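Memunon Countertops: Questions We Get

Do you make cabinets too?
No. We make tops. Your cabinets need to be in, level and screwed to the wall before we measure, and "pretty much in" doesn't count. Our templater carries a six-foot level and has a way of sighing.

How long does it take?
From template to installation, 20 working days for stone and a little longer for end-grain maple, which has its own opinions about being hurried.

Do I have to be home for the template?
Yes, or someone who can make decisions has to be. We will ask about the overhang, the sink, the faucet holes and which way the veining should run. A teenager with a house key tends to answer "sure" to all four.

Can I pick my own slab?
Please do. Call the Pranarden yard and ask for Zineb Tazi. Wear closed shoes. The little sample square by the register came from a different slab, possibly from a different side of the mountain, and yours won't match it.

Will there be a seam?
If your run is longer than 85 inches in maple, yes. In stone it depends on the slab and on your staircase. We put seams where they make sense structurally and fill them with tinted epoxy. You'll be able to find it if you go looking, and you will go looking.

Can I cut directly on the top?
On the maple, yes, if you like the look of a top that has been cut on. On stone you can, and the stone will be fine. Your knives will be ruined by Thanksgiving.
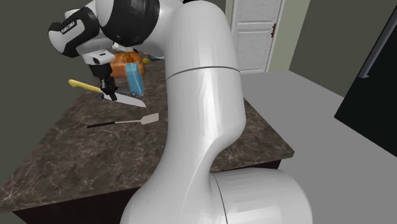

Aparecida Fagundes wrote in to say that she cut on her maple for a whole winter, sanded it in February as we'd told her to, and now has one corner noticeably paler than the rest. Would it have killed us to mention that you sand the entire thing? Fair point. Sand the entire thing, then oil it.

How often should I oil it?
Once a week for the first month, then whenever a drop of water stops beading. Mineral oil from the drugstore works. Olive oil goes rancid, and we can smell it from the driveway.

What does the warranty cover?
Cracks, failed seams and anything we did. It does not cover red wine, cast iron dropped from a height, or brothers-in-law with a hole saw.

Do you take away the old top?
For a fee, quoted with the job. Empty the drawers underneath first.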